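Housekeeping for Small Studios
Handout 4: Putting small things away
Gella Short Courses, Wednesday, October 30, 2019

Today's practical is on loose personal items: spectacles, keys, pens, anything that fits in one hand. They get lost more often than large items and are harder to replace. Read both parts before you start.

Part A. The side table
Begin with whatever is nearest the edge. Spectacles go in a box or case with the arms folded and the lenses facing up. Leave flowers until the end - stems catch on sleeves. A small round table like the one below has room for one open box and very little else.
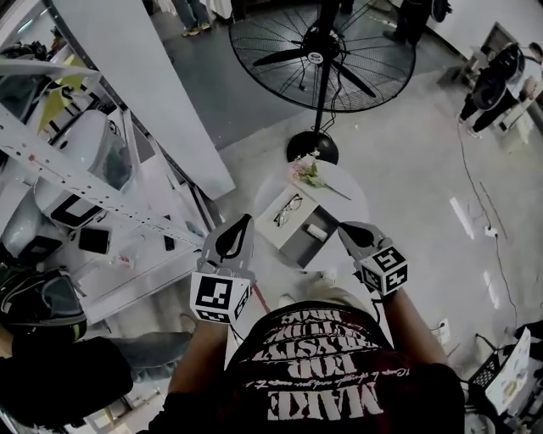 Part B. The shelves
Once the table is done, move on to the shelving. Bags go on an upper shelf with their straps tucked in. Lidded plastic boxes go lower down, where they can be lifted without stretching. Translucent boxes are preferred, as the contents can be checked with the lid on.
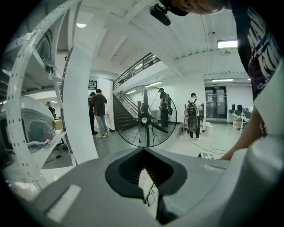 Keep the floor in mind as well. Cables should run along a wall where possible, and fans should stand clear of the foot of any stairs. Allow 20 minutes for both parts. Write up your order of work on the Polilell sheet and hand it in before the next session.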